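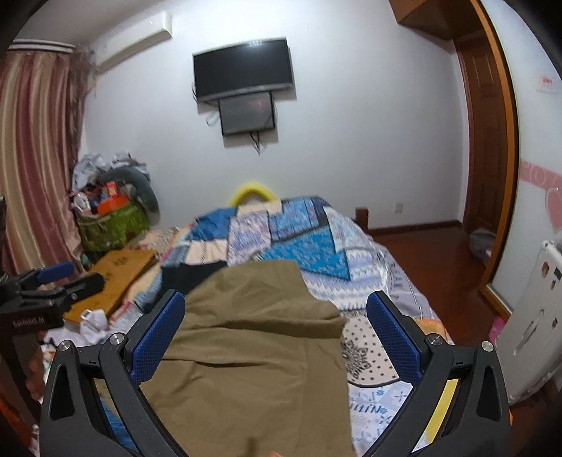 Khaki cloth between the fingers, over the quilt

npacheco
Right finger quits closing partway through a fold. Left keeps going, so the cloth gets dragged sideways. Happened 4 times Thursday, always after 300 cycles or so on the log. Error 443 each time. Anyone?

jullus_k
Pivot screw backing out. Check both sides.

npacheco
Checked. Tight.

condori
I'd look at the pads. Soft cloth bunches up, the motor hits its current limit and the driver shuts off.

jullus_k
Then both fingers would stop. One side only is mechanical.

condori
Not if each side has its own driver – mine does. Drop the limit to 200 and see if it trips sooner.

O. Muñoz
Whatever it is, cut power before you put a hand in there. Mine restarted by itself after a 443 and pinched my thumb pretty good.

npacheco
Ouch. Auto restart is off now. Will try the lower limit tonight.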